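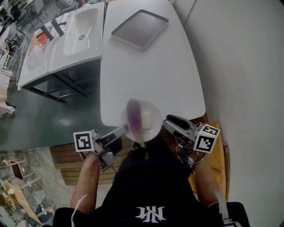 Robots still can't clear a plate, Trakton says, but they're taking lessons

Monday, May 6, 2024

The future of housework currently involves a person, a plate, an eggplant and a great deal of patience.

Trakton, which has spent the spring teaching machines to handle groceries, released its first kitchen results this morning. The company collected 664 recordings of people moving food between plates and trays using hand-held grippers, then handed the lot to a robot arm and asked it to do the same. On firm vegetables the arm managed five tries out of 10. On tofu it managed none that anyone would want to eat.

"It has a very confident grip," said Umut Canpolat, who runs the trials. "We would like it to be a little less confident."

The idea behind the recordings is simple enough. A person works with a pair of jaws in place of fingers, the motion gets logged, and the software learns from what the person did. People are quick at this. They shift an eggplant without thinking about it, which is a problem when the thinking is the part you want to copy. 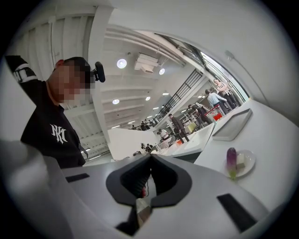 Canpolat said the soft items are the ones that matter. An eggplant forgives a bad squeeze, and a block of tofu has a much shorter list of things it will put up with. The team also wants the arm to cope when a plate is turned a little or a tray sits farther back than it did last time, both of which cost it points in March.

Rivals are hardly running away with the prize. Prulitz showed an arm loading a dishwasher this spring, in a video that had been sped up five times. Fomach has promised a shelf-stocking machine for small stores and has so far delivered a brochure.

Ulla Kokkonen, who buys equipment for the Minami grocery chain, has sat through demonstrations from all of them. She said she would gladly pay for a machine that could set out the produce before opening, and would not be paying for one this year.

"My newest clerk learned it in a morning," she said. "He also mops."

Trakton plans another round of recordings this summer, with tomatoes. Canpolat has asked for extra paper towels.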